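I'm so happy to be back at the bricks! February is always my month for small plastic projects, and this year I'm keeping it to four colors at most, mostly reds and greens with some blue thrown in. My whole stash is 2137 pieces (yes, Costel made me do the inventory), and you'd think that would mean castles, but what I love best are the tiny builds. Two or three bricks, a funny offset, done!
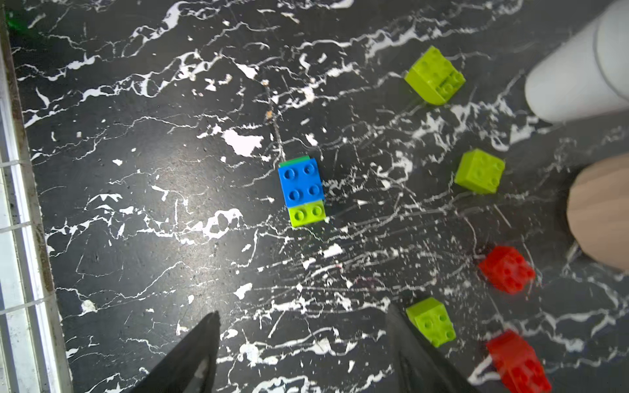

Lime green is my current crush. I used to leave it at the bottom of the tub, and then Lucienne Moulin gave me a bag of 112 mixed bricks from her attic in Lestincombe and half of what I pulled out first was that exact shade. Put it next to a plain blue 2x2 and it just sings.

Red is trickier, so I go chunkier with it and let the studs stick out sideways. 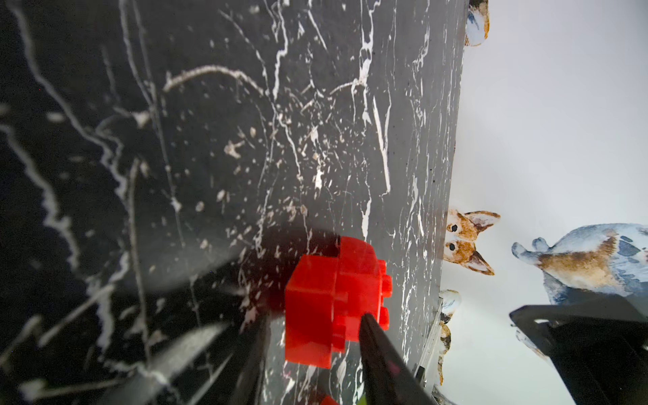 *Red bricks against black and white marbling. So shiny!*

I've been trying to come up with 16 little builds before the month is out, and I'm on number nine, a sort of lopsided snail that Costel insists is a teapot. The plants are staying, by the way. I like a bit of leaf near my bricks, and that corgi wallpaper still makes me grin every single time I look up.
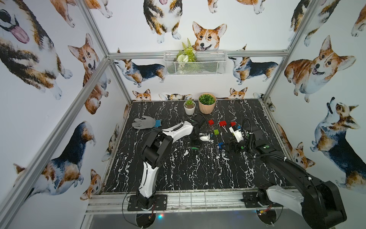

*Bricks, succulent, fern and a whole lot of corgis.*

Next up is a bridge in two greens, if I can find enough of the dark ones.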